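Front loader smells like a swamp, what finally works?

Laundry and Cleaning Board

brackenhill
02/10/2021
Our front loader is past 2,360 cycles by its own counter and the towels come out sour. I have run it empty on hot with vinegar, with bleach, and with Fuvivex tablets. The smell is back in 12 days. Is it worth paying for a service call? Quintanilla Appliance quoted me $80 just to look at it.

dottie_m
Don't pay yet. Cut your detergent to 2 tablespoons. Most people use far too much and the leftover soap feeds the mold.

brackenhill
Already did that in November. Door stays open between loads too.

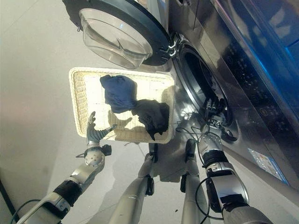
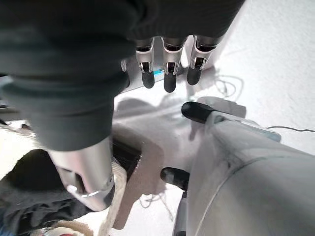 saltflat replied that vinegar was a bad idea anyway, hard on the rubber seal over time, and that the drain filter should have come first.

dottie_m
I've used vinegar for years and my seal is fine.

saltflat
Yours might be. Mine cracked. Bresitz sells the replacement, and it's a miserable job to fit.

brackenhill
Filter was clean. Will pull the drain hose this weekend and check for a low spot.

saltflat
Check the height of the loop while you're back there.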